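How to Set Up a Small Meeting Room in an Afternoon
By Rafia Gondal

A spare room can be turned into a usable meeting room without much spending. These steps are for a room that seats four to six people and already has power and a door that closes. Allow one afternoon. If you need to paint, do it the weekend before.

What you need
Tape measure
Masking tape
A table, no more than 48 inches across
Four to six chairs
A power strip with a flat plug
Felt pads for the furniture legs
A sign-up sheet or shared calendar

Step 1. Measure the room
Write down the length and width, then mark where the door swings. Note every outlet and how high it is from the floor. Our room at the Senddale office is 262 square feet, which is more than you need for six people.

Step 2. Tape out the table
Put masking tape on the floor in the shape of the table. Leave 36 inches between the tape and the nearest wall so a person can pass behind someone who is seated. If you can't get 36 inches on all sides, push the table toward the wall you use least and seat people on the other three sides.

Walk around the tape before you carry anything heavy. Open the door all the way. Pull a chair out and sit in it.

Step 3. Pick the table
A square or round table works better than a long one for small groups. Standard height is 29 inches. Check that the legs are at the corners or in the center, and that nobody's knees will hit a crossbar. We paid $544 for a table and chairs together, secondhand.

Step 4. Choose the chairs
Chairs without wheels stay where you put them and take less space. Office chairs on wheels are more comfortable for a meeting longer than an hour. You can mix the two. Store extra chairs along a wall, clear of the door.

Put felt pads on the legs of fixed chairs if the floor is hard. Wipe the feet with rubbing alcohol first or the pads will fall off in a week.

Step 5. Run the power
Bring the power strip in from the side of the table that gets the least foot traffic. Tape the cord down or use a cord cover. Do not run it under a rug. If the outlet is more than 9 feet away, buy a strip with a longer cord and skip the extension cord.

Step 6. Deal with glare
Sit in each chair at the time of day you meet most often. If light from a window falls on a screen, turn the screen before you buy blinds. Tien-fu Kong moved ours to the next wall and we never ordered any.

Step 7. Post the rules
Keep it short. Ours says:
Sign up before you use the room.
Take your cups and bottles with you.
Put the chairs back.
The room is closed for cleaning Thursday after 4 p.m.
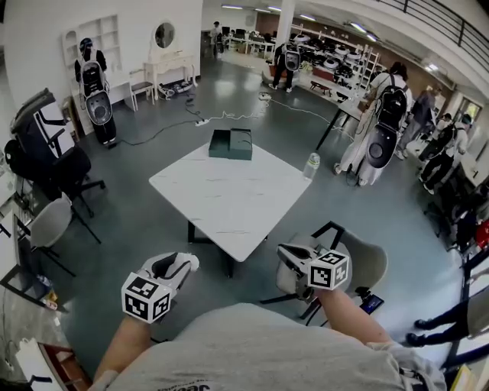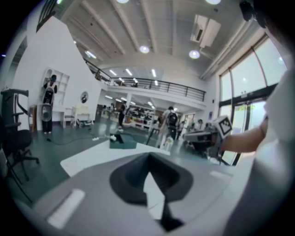
First photo: square table with a marble pattern and black metal legs. Second photo: office chair on a wheeled base, with white shelving against the partition.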